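# The Dillance nobody wanted back

Cold start, second pull, and it catches. Lumpy for a few seconds, then a sort of even grumble that settles into the floor. Montserrat Marín doesn't look up from the carb. She's listening.

The car is a Dillance coupe, the short-nosed one, dark red once and now mostly primer. Small car. Smaller than you remember if you remember them at all. The company built them for 5 model years and then went under, and for a long stretch after that you could pick one up for the price of a decent bicycle. People did. They drove them into the ground, parked them behind barns, took the engines out for boats.

Now try finding one.

"I get calls," Marín says. "Guy tells me he's got a Dillance, complete, never apart. I drive four hours. It's a door."

Her shop is on the edge of Osimberg, in a low block building that used to sell tractor parts. Two lifts, one of which works. She does general repair to pay the rent and Dillances because she can't stop. Learned on her uncle's, a tan sedan with no second gear, and she'll still shift from first to third without thinking if she's tired.

What was good about them? The steering, first of all. Light, quick, no slop, and you could feel the gravel under the front tires through a wheel as thin as a broomstick. The engine was a four, 91 horsepower on paper, less on the road, happy to rev and cheap to fix. Seats were terrible. Heater was either off or a hair dryer aimed at your left ankle.

What was bad: rust. Everything else is a footnote. The factory left the sills open at the back end, so water ran in and sat there, and the rear spring mounts are bolted to exactly that bit of metal. Poke it with a screwdriver before you hand over any money. If the screwdriver goes in, walk, or knock a lot off the price and learn to weld.

Marín cuts the whole section out now, both sides, even when one looks fine. Makes her own panels. She used to buy repair pieces from an outfit called Pathak, which pressed them in small batches, but the last batch was thin and she sent them back. Still has one on a nail by the door with a hole through it where she pushed her thumb. OK, a punch. But a light one.

The red coupe belongs to Ignacio Esteban, who teaches high school shop two towns over and bought it sight unseen last November. Came on a trailer with a milk crate of loose parts and a title in a sandwich bag. He's done the interior himself, evenings, and it shows in a nice way. Door cards cut by hand. Headliner not quite tight over the passenger side. He knows, he'll get to it.

The engine he left to her. Bottom end was sound, head was not. Warped, and somebody had tried to fix that with a double gasket and a prayer. She had it skimmed, put in new guides, and then lost weeks on the carburetor, a Skedel twin-choke that leaks from the spindles when it's worn and from the bowl when it's not. You can swap it for something modern. Plenty of people do and the car runs better for it. Esteban wanted the Skedel.

"It's got the noise," he says. Then he makes the noise. 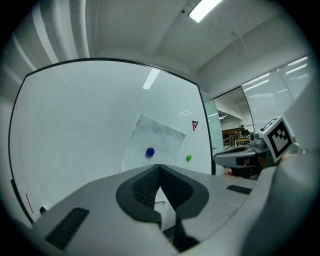
So the Skedel stays, bushed and re-jetted, and at idle it does have the noise, a wet kind of sucking rasp that gets in through the firewall. We take it out on the river road once the temperature needle gets off it's peg. Esteban drives, I get the bad seat. Third gear is the one. It pulls from nothing to silly without any drama, and through the long left past the grain elevator he just leans it in and leaves it there, body rolling, front end biting like it's on a rail.

50 miles an hour, tops. Feels like double.

Brakes need work. He says so right before the stop sign, which is maybe late to bring it up. Drums all round, pulls a little to the right, and the pedal goes down further then you'd want. Marín has a set of shoes on order and told him to keep it local until they come.

Prices, because somebody will ask. All over the place. Clean sedans are still sane. Coupes have gone up and the good ones change hands between people who already know each other. Projects are everywhere and most of them are that door. Glass is hard, trim is impossible, engine bits are easy if you don't mind waiting on the mail.

Back at the shop she's got the hood up before he's out of the seat. Smells fuel. Finds it, a weep at the banjo fitting, quarter turn with a wrench. He's already asking about the headliner.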